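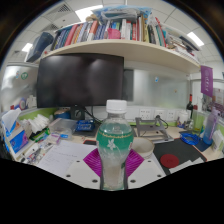 Robotics project, week 4 - bottle to coaster
Notes: Ayodele Etim. Questions to Hülya Aksoy, room 323.

Pairs as last week. Kayode and Ekene share with Ifeanyi's pair till the second gripper is fixed.

Task: pick up the bottle, set it upright on the red coaster, let go, back off. Then the same in reverse. 40 goes per pair by end of January.

Watch for:
- come in low and level, fingers either side
- open fully before you back away
- half full bottle squashes easier than you'd think, dont over squeeze
- write failed goes down too - they count

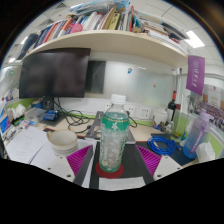 Fig. 2 - Bottle on the coaster, pads open.

Log sheet: pair, go number, start spot, result, anyting odd. One line each.

For next time read the Grellham handout, first 2 sections. Bring your log.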